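Chapter 3
Equal Treatment and the Job Application

Shahzad Malik applied for a warehouse job at a distribution company called Trerus. The form asked for his name, address, work history and references. Near the bottom was a small box with the question, "Have you ever been convicted of a crime?" Malik checked yes. He had a nine-year-old conviction for theft and had served his sentence in full. He was not called for an interview. Later he learned that his form had been set aside the day it came in, before anyone read the part about his six years of warehouse experience.

Was he treated unfairly? Many people would say yes, and many would say no. Was he treated illegally? That is a different question, and the answer depends on where he lived, how large the company was, and what the law said there at the time.

This chapter is about laws that limit what an employer may ask an applicant and when. They are often called fair chance laws, or "ban the box" laws, after the box that Malik checked. They are a fairly recent kind of employment law, and they are still argued over in statehouses and city councils.

The Problem of the First Look

Most hiring happens in stages. A form or resume is read quickly, a few applicants are interviewed, and one is given an offer. At the first stage the employer knows little about anyone. A single fact on a form can carry a lot of weight because there is so little to set beside it.

Supporters of fair chance laws start from this point. They do not usually say that an employer should never learn about a criminal record. They say that the question should come later, after the employer has met the person and judged his or her skills. If the record still matters then, the employer can ask what happened, how long ago it was, and whether it has anything to do with the job.

Opponents answer that the delay wastes time on both sides. An applicant may sit through two interviews for a job that was never going to be offered. Small businesses in particular say they cannot afford this. Some also argue that an owner who is responsible for the safety of customers and workers should be free to ask any relevant question at any time.
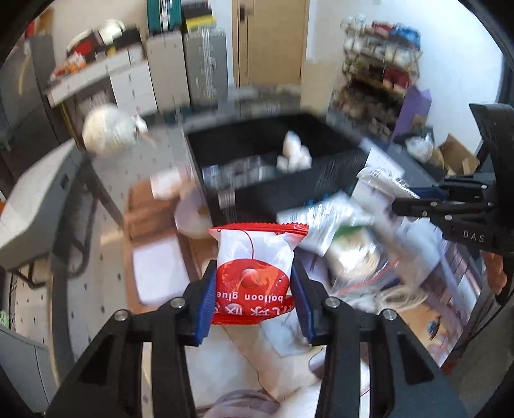 CASE STUDY

The Pamside Ordinance

The city of Pamside took up the question after a local group collected 1,220 signatures on a petition. The draft ordinance barred private employers from asking about convictions until a conditional offer had been made. It made exceptions for child care, security work, and any job where another law required a background check.

Amna Sandhu spoke for the petition at the public hearing. She had managed hiring at Siddiqui, a food packing firm, which had dropped the question from its own forms some time before. She told the council that the firm still ran checks on the people it wanted to hire, and that it still turned some of them down. What had changed, she said, was that supervisors now talked to applicants they would once have passed over.

The owner of Jekano, a home repair business, spoke against it. His workers go into people's houses, often when only one person is home. He said his customers expected him to know who he was sending, and he wanted to know before he spent an afternoon on an interview. He asked that businesses like his be added to the exceptions.

The council did not add home repair to the list. It did agree to exempt any business with 3 or fewer employees – a change that pleased neither side very much. The ordinance passed in December.

Intent and Effect

The Pamside hearing brought up an issue that runs through all of discrimination law. A rule can be unfair because of the reason behind it, or because of the way it works in practice. Lawyers call the first disparate treatment and the second disparate impact. An employer who rejects an applicant because of race has committed disparate treatment. An employer who applies one rule to everybody, but whose rule screens out one racial group far more often than others, may face a claim of disparate impact. The employer can then try to show that the rule is related to the job and needed by the business.

People with criminal records are not, as such, a protected class under federal employment law. Race and national origin are protected. Some challenges to conviction questions have therefore been brought as disparate impact claims – the argument being that a blanket ban on hiring anyone with a record falls more heavily on some groups than on others.

Keep both ideas in mind as you read the next section, which looks at how states have written their own rules and who enforces them.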